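The Jondness square table, and why I bought a second one
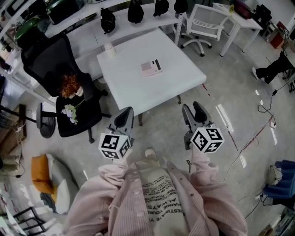 By the Joltmont desk and chair page | 11/17/24
14 comments

I've been meaning to write up this table for ages, and I kept putting it off because what can you say about a white square table? Quite a lot, as it happens (sorry in advance).

It's the Jondness, from Skerkusora, and it's the small one in their range, 80 cm along each side. I paid 190 for the pair in July, delivery included, which I thought was very fair. The first one was only meant to fill a gap in the workroom while I looked for something bigger. Then I stopped looking!

The top is smooth and white and that's really the whole appeal. You put something down on it and you can see it straight away, even a little thing like a card or a small white cup, and when I'm sorting bits and pieces that matters more to me than drawers or a fancy edge. The legs are thin and dark, so there's plenty of space to get your knees or a chair under, and it doesn't make the room feel full the way my old desk did.

We're big on white in there, as you can probably tell. Long white shelf along the top, white shelving over to the left, and a white side table which usually ends up with somebody's bag on it. I did wonder if a dark table would be better for hiding marks. Maybe it would, but I like how the white ones all sit together, and a damp cloth has dealt with everything so far (tea, mostly, and one felt tip disaster).

Putting it together took me half an hour, on the floor, with the radio on. Four legs, a bag of bolts and a key. Do the bolts up loosely first and tighten them once it's standing, or one leg will sulk and you'll get a wobble. The leaflet shows this in a drawing the size of a stamp, so I missed it the first time.

A word on chairs, as I get asked. We've got 2 mesh ones on the go round it, a black one with a tall back and a white one, both on castors. The black is the comfier of the two for a long sit. The white looks nicer. Flowers have somehow taken over the seat of the black one, artificial ones, pale purple and white, and I still haven't found them a vase.

Grumbles? The corners are a bit sharp if you walk past in a hurry, and I'd love a version with a shelf underneath. It's also definitely a one-person table if you spread out like I do. Two people with laptops is fine, two people with laptops and lunch isn't.

If you want the larger size, the Son has the same top and I've had a go at one in the shop. Lovely, but it was too deep for our room. Measure your doorway before you order either of them!

Shares: 80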